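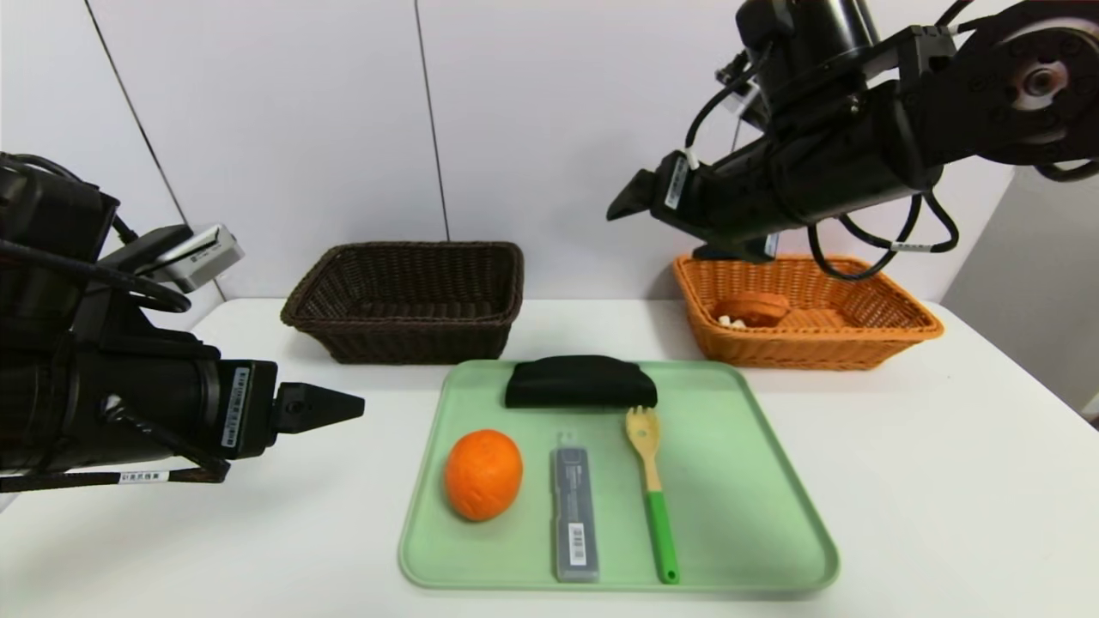 Skadudside is a harbour town of 900 people, and for nine years Rungnapa Tanasarn has run the guesthouse nearest the ferry ramp. I asked her first about arrival, as most guidebooks get it wrong. The ferry docks at 14:10, the connecting bus leaves at 14:15, and foot passengers come off after the cars. "You will miss the bus," she said. "Plan for the next one." In the meantime she advises leaving bags with her and buying food at the covered market, where bread and fruit are sold by weight. Visitors should bring their own container. A wicker basket, like the brown one or the orange one on the white table, is what residents carry, and stallholders will fill it directly. Paper bags are charged for.

The town has two walking routes. The shore path runs to Skutside and is level throughout, with a gravel surface. The upper path climbs 210 metres to the old signal station and comes down by the quarry road. Tanasarn recommends walking the upper path anticlockwise. "The quarry side is steep and the stones move. Go up it, not down it." She allows three hours with a stop at the top. There is no water on the route after the chapel tap, which is turned off from October.
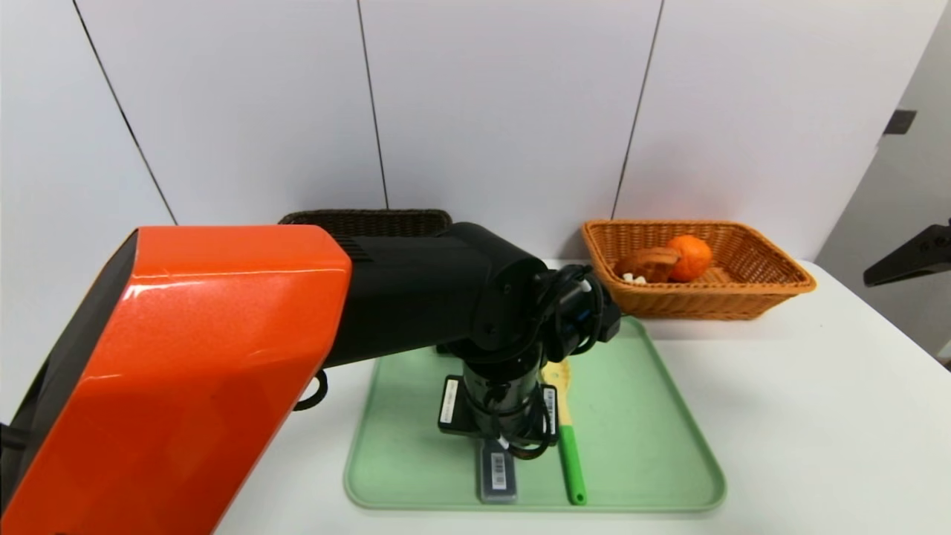
On the question of season she was precise. July has the longest ferry timetable and the highest room rates. May has half the sailings, but the shore path is clear and the signal station is open in the mornings. She closes for the whole of February. The museum, which covers the herring trade and the 46 boats once registered in the harbour, opens from 10:00 to 13:00 outside summer. Its labels are in the local language only – a printed English sheet can be borrowed at the desk.

Eating out is limited. Valdebenito, on the square, serves fish soup and one other dish each evening and stops taking orders at 20:00. The hotel at Futthorpe has a longer menu, but the last bus back is at 19:40 and a taxi has to be booked before noon.

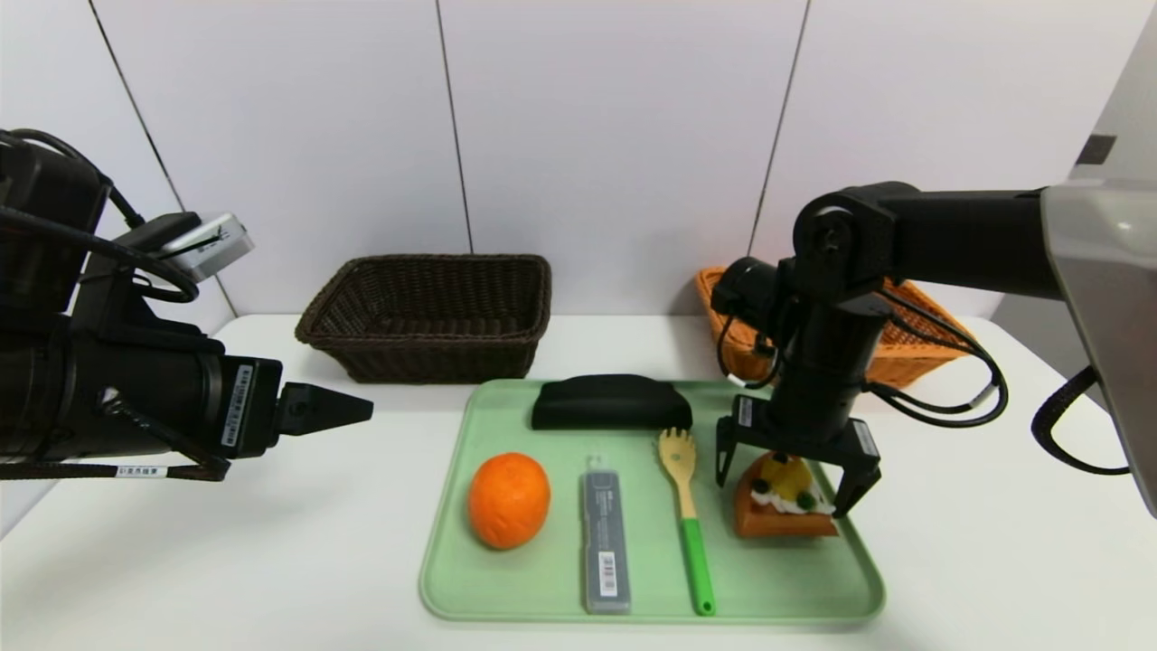 Breakfast at the guesthouse is self-service between 07:00 and 09:30. Guests collect what they want from the kitchen counter and eat in the front room or on the terrace. Tanasarn asks that everything goes back together. "One tray, one trip," she said. A light green plastic tray with rounded corners, of the kind on the table between the two arms, takes a cup, a bowl and a plate without crowding. Early ferry passengers can ask for a packed breakfast the evening before.

I asked what visitors most often overlook. She named the breakwater, 200 metres long and open to walkers except in a north wind, when the harbour office puts a chain across. Seals rest on the outer rocks at low tide. The tide table is pinned up inside the ferry waiting room, next to the bus times.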